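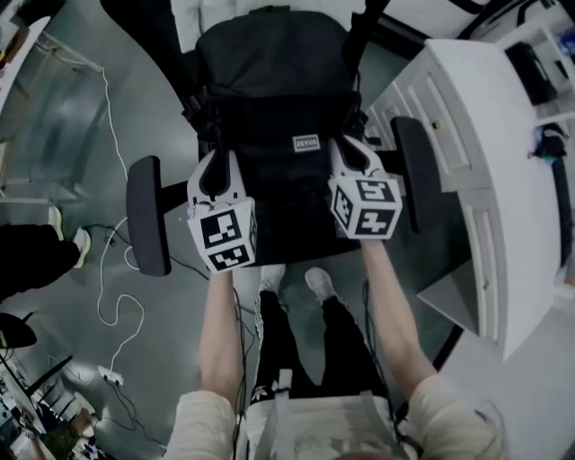 Issue 33, page 4

Quiet hours are coming to the Rothe Street library

Good news for those of us who can't read a page with somebody's phone buzzing two seats over! The Rothe Street library is starting quiet mornings in January, and I got the details when I dropped off my (very overdue) books.

From opening until noon, the whole upstairs reading room will be a no-calls, no-meetings space. Story time stays downstairs with the door shut, and the printers are moving to the lobby, so bring your coins down there. Branch manager Apinya Chareonsuk told me the idea came out of the summer survey, which 800 of us filled in. "People kept writing the same word in the comments box, and the word was quiet," she said.

There's a bit of new furniture money too. The Musum Fund is putting up enough for 50 more seats, a mix of desk chairs and those low reading chairs everybody fights over by the window. I put in a plea for armrests, for what it's worth.

Not everyone is thrilled. Mawuli Sarpong tutors math up there before lunch and will have to book one of the side rooms, and there are only two of those. He'd like a third, and I think he has a point.

Comments are open at the front desk through the end of the month. The cards are in the green box next to the returns slot.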